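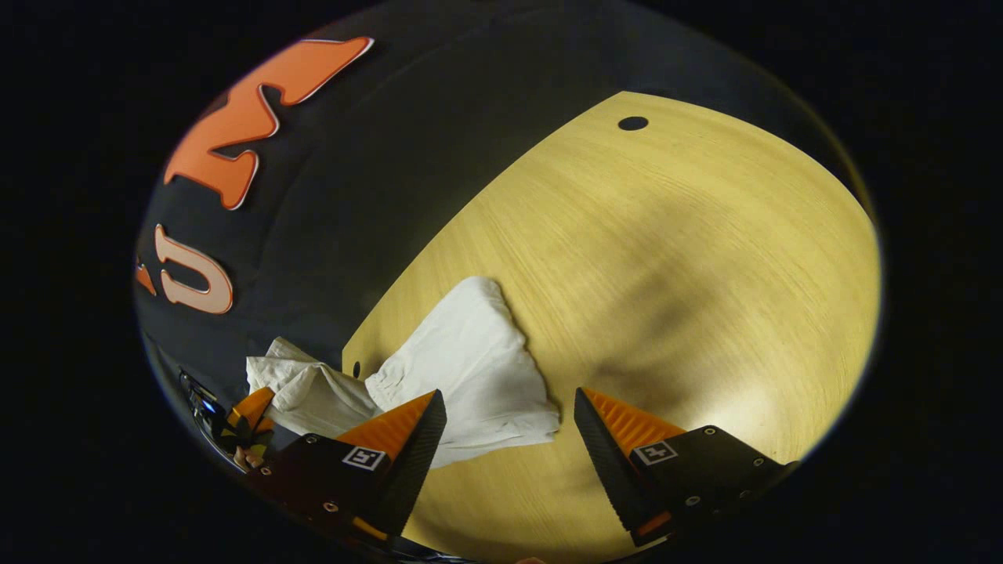

The Horuteo group at Gisley works on a narrow problem: how much of a demonstration of cloth handling can be thrown away before a policy trained on it gets worse. Its demonstrations are recorded with hand-held grippers, with no arm in the loop, and nearly all of them begin as this one does, with a white cloth left crumpled on a wooden table and the two fingers open in front of it. The group's report was released on April 14, 2026. Its lead researcher answered questions in the project's workroom.

The report covers 2216 demonstrations of a single task, flattening and then folding a small cloth. The group trained one policy on the full recordings and a second on recordings trimmed to the part between the first closing of the fingers and the last opening. The trimmed set was expected to do as well or slightly better.

"It did worse," the researcher said. "It grasped well enough once it was in the right place. It chose the wrong place."

Her explanation is that the approach carries most of the information about where to grasp. A person looks at a heap of cloth, moves towards one fold, and often changes course before touching anything. "You cut that out and the policy sees only fingers already arriving at a good corner. It has no record of a bad angle being corrected."

To test this, the group restored the approach in steps. With 51 extra images before contact, most of the loss was recovered. With 110, the trimmed policy could not be told apart from the full one. Adding more made no measurable difference.

Finger width was handled separately. Each finger carries a square printed marker near the base of its pad, and the opening is worked out from the distance between the two. Asked whether the markers were a source of error, the researcher said they were, in a small share of recordings.

"Cloth gets over them. If you scoop low, the fabric rides up the pad and covers one tag. We fill short gaps by interpolation and we drop the recording if the gap is long. I would like a better answer than that."

The Drarow software used for the trimming was written for rigid objects and needed changes. It marked the start of contact by a sudden stop in finger closing, and cloth does not produce one. The group replaced this with a threshold on closing speed, set by hand on a small sample and then left alone. The researcher described the threshold as "the weakest number in the report" and said the raw recordings would be released so that others could set their own.

She was cautious about how far the result applies. All the cloths were of one kind, and all the tables were bare. A patterned cloth on a patterned surface might need a longer approach. Two-handed folding was recorded but left out of the analysis, as the two grippers rarely make contact at the same moment and the trimming rule does not say which of them to follow.

"We had 2 candidate rules for that and they disagreed on too many recordings," she said. "I did not want to pick the one that gave the nicer plot."

A comparison on the Zoubi test set is planned for May, using the same trained policies without further tuning. The group will keep the longer approach segment as its default until then.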